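Wellow Residential Textile Reuse Program
Progress report to the Lacroix Fund, second reporting period 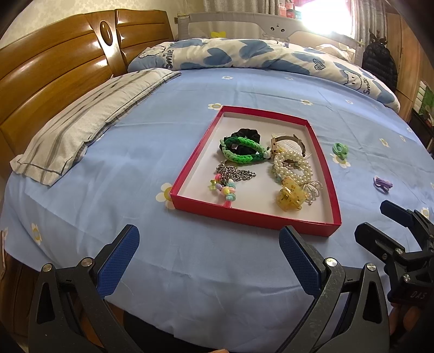
Bedding in domestic use: printed sheet, striped pillow and folded quilt.

Submitted 12/11/2020 by Radomir Nedeljković, program lead

1. Scope of this report

The report covers work under the second installment of the grant. It describes collection, sorting, laundering and redistribution of used household bedding in the Wellow service area, together with spending and changes to the plan agreed at the start of the period. Clothing and curtains are outside the grant and are reported separately.

2. Collection

Collection ran from 12 drop-off points, as planned. Two were moved during the period. The Flarner Street point lost its covered entrance to building work and was relocated to the side door of the same building. The library point was moved indoors and now follows library hours, which has reduced overnight dumping but also shortened the time available to people who work late.

Average weekly intake was roughly 300 kg. Intake was uneven: the weeks after the summer rental turnover were well above the average, and two weeks in the fall fell below the level at which a full van run is justified. On those weeks the runs were combined.

Quilts and comforters make up a larger part of the intake than the original proposal assumed. They are bulky for their weight, and the van reaches its volume limit before its load limit. The proposal calculated transport by weight only. The transport figures in the next plan will be calculated by volume.

3. Sorting

Incoming items are sorted into four grades. Grade A is suitable for redistribution after laundering. Grade B needs minor repair, usually a seam or a closure. Grade C goes to animal shelters and workshops as padding or wiping cloth. Grade D is waste.

The sorting guide was rewritten in the period by Darius Grecu. The earlier version graded pilling and fading on the same scale as stains and tears, and as a result a good deal of sound but faded cotton was sent to Grade C. The new guide treats fading as cosmetic. Printed sheets are checked for thinning at the center, where wear shows last on a busy pattern – sorters now hold these up to a light panel instead of judging them flat on the table.

Pillows remain a problem. Filling cannot be inspected without opening the cover, and few recipients will accept a used pillow in any case. We have stopped accepting filled pillows at all drop-off points and continue to accept pillowcases. Signs have been changed, but pillows still arrive.

4. Laundering

Laundering is contracted to Zekley. The contract provides for washing at 60 degrees Celsius, full drying and return in sealed bags. Turnaround in the period was within the contract limit except for one batch, delayed by a dryer fault at the contractor's site. No charge was made for that batch.

Thick quilts were initially returned with damp filling in a number of cases. Zekley has since moved them to a longer, lower-temperature drying cycle and limits each load to 80 percent of drum capacity. Moisture is now checked by hand meter on receipt. The longer cycle carries a surcharge, shown in the finance annex.

5. Redistribution

Grade A and repaired Grade B items were passed to 36 partner organizations, mainly housing associations, family shelters and resettlement services. Partners order from a stock list updated every second week. Full and queen sheets are requested most often and are usually out of stock; twin sheets are in surplus. Children's bedding moves quickly in any condition above Grade C.

Several partners asked for matched sets. Matching was tried for one month and then dropped, as it nearly doubled packing time. Sets are now kept together only if they arrive together.

6. Spending

Spending is within the approved budget overall. Laundering is over its line because of the quilt surcharge. Repair is under its line – the part-time repair post was filled later than planned. We request approval to move the unspent repair salary to laundering. No change to the total is requested.

7. Next period

The volume-based transport plan will be completed in December and sent to the Fund with the revised budget lines. Storage racking for the twin surplus has been quoted and is awaiting a decision from the landlord on floor loading.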